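Clothes I Am Keeping for Someone Else

January 20, 2023

The closet rod came down at ten past six in the morning, which is a bad time to learn anything. I had put it up myself when I moved to Mostthorpe, using the two screws that came in the packet and ignoring the line about finding a stud. It held for 7 years. Then it let go at one end and slid everything I own to the floor in a single heap, like a bus tipping over.

So I spent the day with the heap.

I should say that I'm not a tidy person and I don't trust the tidying books. A friend lent me one a while back and I lost it in the house, and I think it's still here. But a heap has a way of making its case. I found three raincoats. It rains here a fair amount, though never on three of me.

Most of what was in there turned out to belong to a man I've been planning to become. He goes to outdoor concerts. He owns a linen jacket and knows when to wear it. He has a Soler cycling jersey with pockets in the back for bananas, bought the same March I bought the bike, and I'd guess the jersey has been on more rides in the washing machine than on the road. He's a medium.

Then there are the Castovik boots. I paid $217 for them after reading reviews for most of a weekend, and they've hurt my left heel every time since. I've kept them on the theory that they're still breaking in. At some point you have to ask who is breaking in whom. They went in the bag, came out of the bag, and are now in the hall, where I can trip on them while I think it over. 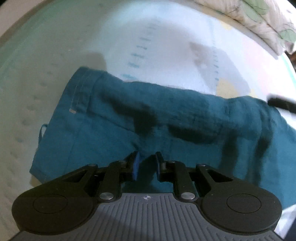
Folded, for once.

The things I wear would fit in one drawer. Gray sweater, other gray sweater, the pants with the good pockets, the pants I wear when those are in the wash. My mother used to say you could tell how a man was doing by his collars, and I've gotten around that by not having any.

I did try to sell some of it. There's an app called Nudgate that all my coworkers swear by, and it does what the name promises. It nudged me to take better photos. It nudged me to lower the price on the linen jacket, then nudged me again, and by dinnertime a stranger had offered 10 dollars and asked if I'd deliver. I considered it for longer than I'd like to admit. It's a 40-minute drive.

In the end two bags went to the church shop, where the woman at the counter looked in the top of the first one and said "oh, bananas," because there was one in the jersey. I don't want to talk about how old it was.

The rod is back up. I found the stud this time, on the fourth hole. If you come over, please don't look at the other three, and please don't hang anything heavy on the left side until I've bought the right kind of bracket.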